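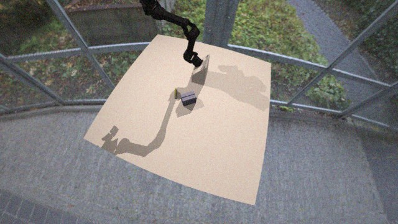

Flalwood library talk, 9/2/23 – notes

Start w/ thanks to Agnes Kristiansen. Mic check. Phones off.

Why small towns lose their bus routes. Not one big cut – lots of little ones. Sunday goes first, then evenings.

Route 59. 414 riders a week in March, 253 by summer. Ask: who here rode it? Wait for hands.

Timetable story (keep it short!!). Last bus left before the late shift at Pavon got out. So poeple bought cars. So fewer riders. So fewer buses.

What helped in Jirari – same times every hour, easy to remember. Fare stayed flat. Shelter with a real bench.

Skip the fuel slide if running late.

Questions. Sign-up sheet by teh door, 50 copies of the map.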